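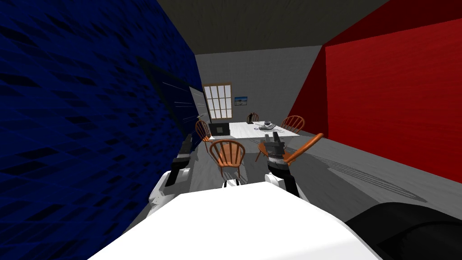
Re: [kos-paint] Limewash over old oil paint

On 29 July 2012 a list member wrote:

> We have a hallway with old oil paint on plaster, still sound but
> shiny. I would like to put Lidum limewash over it. The can says
> mineral surfaces only. Has anyone tried it with a primer? Also,
> does a strong color make a narrow hall feel smaller?

I did this in our stairwell, so a few notes.

Limewash will not hold on oil paint by itself. Mine came off on my sleeve after a month. I washed it all down, sanded with 80 grit and put on one coat of Pumell mineral primer, the kind with fine sand in it. After that the Lidum took well. Leave the primer 3 days, longer if the weather is damp.

Thin the first coat more than you think you need to. I ended up at 30 percent water and it still dragged in the corners. Four coats in total, one a day. The color dries much lighter, so paint a test board and wait before ordering.

On the color question, I would go ahead. A dark wall down one side of a long room is fine if the far end stays pale and gets daylight. The ceiling matters more. We did ours too dark and I plan to redo it in August.

Noleo used to sell the primer in small tubs – 7 pounds, enough for a hall. The Kos store only had the big ones last time I looked.

Do you know if the plaster underneath is lime or gypsum?

> Thanks in advance for any help.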